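The Claim at Lindedley Crossing

The cyclist was named Baptiste Delorme, and by the time Heino Laur got to the hospital he had already given three versions of the accident to three nurses, each a little more flattering than the last.

Heino worked claims for Stellamance Mutual, which insured the van. He was fifty-eight and had a bad hip and a good notebook. He had been told that morning, by a supervisor who ate yogurt during phone calls, that Lindedley Crossing had to be off his desk by May.

"I was doing maybe 5 miles an hour," Delorme said from the bed. His left leg was in a brace and he seemed to be enjoying it. "I'm a very cautious rider."

"The van driver says you came down the hill like a piano."

"The van driver is a liar and his van is a disgrace."

Heino wrote down "disgrace." He liked to get the adjectives right. Then he drove back to the office, where everything about the crossing lived in a set of small drawers next to his phone: witness cards at the bottom, photographs in the middle, and antacids on top.

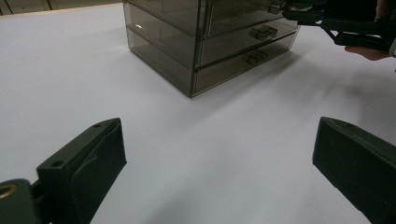 Smoked acrylic, drawers one above another.

There had been 11 crashes at Lindedley Crossing since the county took out the stop sign and put in what it called a calming feature. The calming feature was a raised oval of brick with a shrub on it. Drivers looked at the shrub. Cyclists looked at the drivers looking at the shrub. The shrub had been hit twice and was doing better than anyone.

The van belonged to Thibodeaux Linen, and its driver, a kid named Cerno, had been carrying 100 tablecloths to a wedding. He cried when Heino called him.

"Were you speeding?" Heino asked.

"No, sir."

"Were you on your phone?"

"No, sir. I was looking at the shrub."

Heino put the receiver down gently. In thirty years he had heard people blame the sun, bees, a sneeze, and the memory of an ex-wife. He had never had one come right out and confess to landscaping.

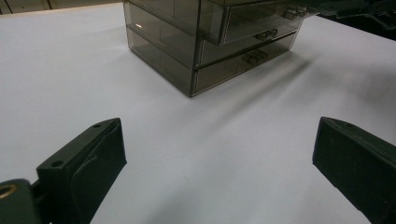
The drawers again, on the white tabletop.

He went out to the crossing at four in the afternoon, when the light was the same as it had been for the crash, and stood on the curb with his hip complaining. A woman came out of the dry cleaner's and asked if he was from the county.

"Insurance," he said.

"Oh," she said, and went back in.

He watched for an hour. A school bus took the oval on the wrong side. A man on a scooter saluted it. At ten to five a boy on a bicycle came down the hill with both hands in his jacket pockets, looked at the shrub, looked at Heino, and rode straight over the bricks and out the other side, whistling.

So it could be done. Heino wrote that down too, then crossed it out. It wouldn't help anybody. 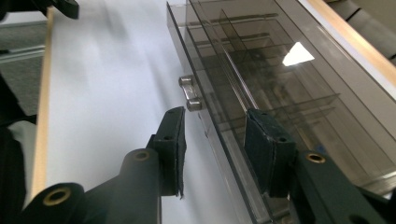
Delorme called him at home that evening. He had remembered something. He might have been going faster than he'd said.

"How much faster?"

"Like a piano," Delorme said. "But a small one. An upright."

"Why are you telling me this?"

There was a long pause, with a hospital television going in it. "The kid came by," Delorme said. "With his mother. They brought a ham."

Heino took the cap off his pen. Stellamance would pay 3000 dollars to make a man with a brace go away, and it would pay a good deal less to a man who had been riding like a piano, upright or otherwise. The yogurt supervisor would be delighted.

"The line's terrible," Heino said. "I didn't catch any of that."

"I said I was going—"

"Five miles an hour. I have it right here. How's the ham?"

"Salty," said Delorme.

Heino wrote down "salty" and went to see about his supper.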